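Pre-Session Safety Checklist for Long Evenings of Panerik, with Comments
Killirby players' page, revised for the October campaign

Welcome back, everybody! If you are new to our strategy nights, please read the whole list once before your first session, and after that you only need to run your eye over it. I have put my comments under each item, and yes, some of them go on a while, but they come from seasons of playing in bedrooms, dens and one very chilly sunporch. 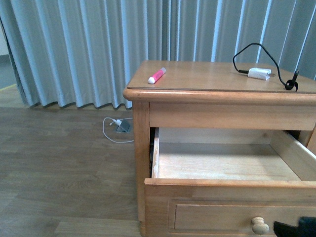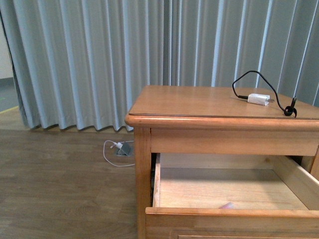
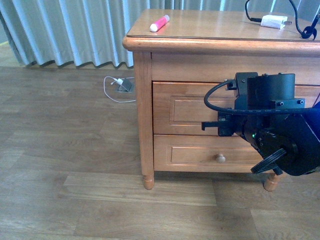

Do I have to go through the checklist again if I only want to play a short skirmish?
For a skirmish under 30 minutes you can stick to items 1, 2 and 6. Anything longer, and certainly any campaign map, gets the full list.

1. Power strip and outlets
Check: strip switched on, no scorch marks, no second strip plugged into the first.
Status: OK at last inspection.
Comment: I know how tempting it is to daisy-chain when a friend turns up with a laptop and two monitors. Please plug the second strip into its own outlet, even if that means moving the couch a little. A strip that buzzes or feels hot goes straight in the trash, and I will happily lend you one until you buy another.

2. Cables on the floor
Check: nothing crosses the path to the door or the bathroom.
Status: needs attention.
Comment: This one fails more than all the others put together. Players get up in the dark between turns, half their mind still on their fleet, and down they go. Run cables along the wall and tape them flat where they have to cross. Painter's tape is fine for one evening and it comes off the floor nicely the next morning.

3. Airflow around the computer
Check: a hand's width of space behind the vents, no blankets or coats on top.
Status: OK.
Comment: Panerik is hard on a machine in the late game, when the whole Chou cluster is lit up and every colony has its own little swarm of haulers. My own save is on turn 218 and the fans sound like a hair dryer. If yours starts to stutter there, pause and feel the side of the case before you blame the game. Laptops belong on a desk or a tray – never on a comforter.

4. Chair, desk and screen
Check: feet flat, elbows level with the desk, top of the screen near eye level.
Status: OK, with one wobbly chair set aside.
Comment: The wobbly chair has a strip of red tape on the back. Please don't rescue it because we are one seat short. A stack of old strategy guides under the monitor does very well if you are tall, and mine has held up for years.

5. Lighting and flashing effects
Check: a lamp on in the room, flash effects turned down in the options menu.
Status: OK.
Comment: The Esto gate sequence has a long run of bright white flashes, and the first time through you cannot skip it. Anyone who is sensitive to flashing light should look away or step out, and whoever is hosting should say so before the session starts and again before the gate opens. Turning the effects down softens it but doesn't take it out completely. It is a beautiful scene all the same, and I still get goosebumps from the music.

6. Drinks and snacks
Check: lids on, cups kept below desk height, off to the side.
Status: OK, mostly.
Comment: A folding stool makes a fine drinks table. Greasy fingers and keyboards are a sad combination, so I put out pretzels these days and keep the wings for halftime.

7. Breaks
Check: timer set, everybody standing up at least once an hour.
Status: needs attention.
Comment: We are terrible at this, me most of all. The autosave chime is a handy reminder if you set it to go off every 19 turns, as that comes out close to an hour for our group. Stand, stretch your wrists, look out of a window.

8. Saves and shutdown
Check: campaign saved twice, computers shut down fully, strip switched off last.
Status: OK.
Comment: Save to the computer and to a thumb drive. The Killirby group once lost a campaign with 3,648 colonists in it to a brownout, and we were all rather quiet over the pizza afterward. Give the drive a moment before you pull it.

Still open before the next session: retape the hallway cable, replace the wobbly chair, print a larger copy of item 5 for the door.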